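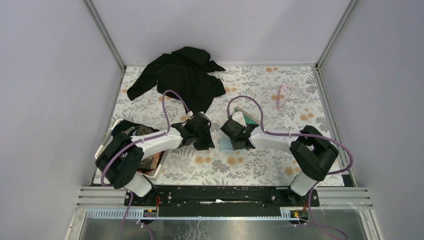
Fleka two-arm table: data card and build notes
README, last big edit in April. Still v0, still changing.

WHAT IT IS

Recordings from a two-arm rig I put together in a shared workshop. Two small arms on one mounting bar, walls on three sides, cloth on the table. Household stuff goes on the table, arms get driven by hand from a pair of leader arms, everything gets logged. No factory parts, no product shots. Mostly clothes, cloths, bits of clutter.

Names, so the folders make sense:
Tisis = the arms and the bar they bolt to
Wernel = the frame, walls and table
Vi = the logging script
Fleka = the whole lot, and the dataset

WHAT'S IN IT

87 episodes kept. Each one is a folder with video, joint positions for both arms, gripper opening and a short text note. Notes were typed straight after each run and the spelling is what you'd expect.

Video is 10 frames a second. Joint log is faster, see the header in each file for the real rate. Longest episode is 90 seconds, Vi stops there whether you're done or not. If the end of a run looks chopped, that's why.

Failed runs are in. Look for "fail" in the note. Dropped cloth, arm stalled, operator gave up. Please don't filter them out and then mail me about the success rate.

TABLE SETUP

Patterned cloth on purpose. First tests were on a plain board and anything trained on those went to bits as soon as the background changed. Walls are plain and pale, keeps the rest of the workshop out of shot.

Objects aren't put back in the same spot between episodes. Things get left where the last run left them quite often. So don't treat the start of an episode as a reset state, it isnt.

Black clothing is hard. Folds vanish in the video, sleeves more than anything. If you only want easy material, start with the light coloured cloths.

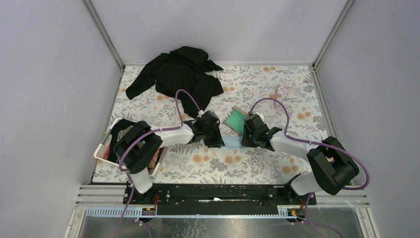 Cables: leave more slack than you think at the wrist. Ours loop up over the upper link and are tied along it. First go was tied tight and the wrist pulled a plug out on a long reach. Check the ties before each session, snip and redo any that have slid.

Grippers can meet in the middle of the table. There's no collision check in Vi. Keep a hand near the power switch and go slow when both arms are working on the same thing.

BUILDING ONE

1. Frame first, square it, then walls. Doing it the other way round cost me an evening.
2. Bar on the near edge. Do the bolts up loosely, sit both arms on, then tighten from the middle outwards.
3. Plug in one arm at a time and set its ID. Two arms with the same ID will fight.
4. Run the zero script. Arms folded, grippers shut.
5. Cloth down last, pulled flat. Wrinkles catch the finger tips.

Warm up for 10 minutes before recording. Joints drift a bit from cold and it shows in the logs.

KNOWN PROBLEMS

Left and right are swapped in the column names of the oldest files. Fix is in the loader, use the loader.
Timestamps jump when the disk is nearly full. Affected runs are marked.
Lighting changes through the day. Not corrected.
No force readings at all. Gripper opening is the only hint that something is held.
Camera got nudged at least once, so calibrate per session, not once for teh whole set.

USE

Fine for learning, hobby projects, coursework. Say where it came from. Not tested for anything near people, don't use it for that.

TO DO

Split file for train and test
Proper parts list for Wernel
Vi: pause button
Redo the notes that just say "ok"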